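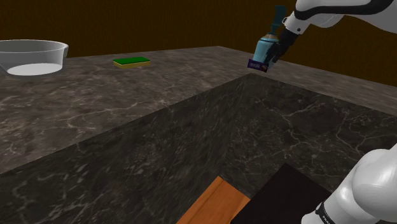
Kitchen tasks in simulation: frequently asked questions
Last updated November 25, 2019

These answers are for all groups who send results to the Plemine kitchen tasks. Please read them before you write to us. Most letters we receive ask the same things.

Which objects may the arm handle?
Any object from the Plemine list. The spray bottle, the sponge and the basin are on it. If you want to add your own object, send us the model first, with its weight and its size. We do not accept results with an object we have not seen.

May I change the weight of the bottle?
Yes, but you must write it down. A full bottle and an empty bottle are two different tasks for us, and they have separate tables. If you give no weight, we will put your result with the empty bottle.

How many attempts are needed?
1000 for each task. You must report all of them, also the ones where the arm did not reach the object at all. In March we received a report where the failed starts were taken out as "technical errors". We had to send it back. If the simulator itself stops, you may repeat that attempt, but keep the log and say how many times this happened.

When is a grasp counted as good?
The object must be lifted free of the counter and held for 2 seconds. It may lean in the fingers. It may not touch the wall, another object or any part of the arm except the gripper.

Is it allowed to hold the bottle by the spray head?
No. On a real bottle the head can turn or come off, and the trigger can be pressed by accident. The fingers should close on the body. We know that the simulated bottle cannot leak, but we want habits which can later be used in a real kitchen.

May the fingers cover the label?
Yes, for the moving tasks. For the reading tasks the label must stay visible to the camera during the whole attempt.

What about the edge of the counter?
Nothing should be put down so that its base goes over the edge. Carrying an object over the edge is permitted when the arm is going to another surface, and it must then move at the reduced speed from the settings file. Please do not change this file.

Can I use the same random seeds for training and for testing?
No. The test seeds are kept by the Rutkowska group and we send them to you when your entry is registered. It takes up to 28 days, so please register early.

Do I have to use the Skotelov simulator?
It is the one we check with. You can train in any other program you like, but the final run must be done in Skotelov with the standard kitchen. Small differences in friction change the results more than people expect.

Does a good result mean that my arm is safe near people?
It does not, and please do not write this in your papers or on your website. There are no people in our kitchen. For work with a real arm you need a risk assessment of your own, an emergency stop within reach, and the rules of your workplace.

Who owns the recordings?
You do. By sending them you allow Wondunier to store them and to show short parts of them in the yearly report. If you do not agree with the second point, tick the box on the form.

I found a mistake in the rules. What should I do?
Write to us through the contact form and give the number of the rule. Corrections are published on this page, and they are valid only for entries registered after that day.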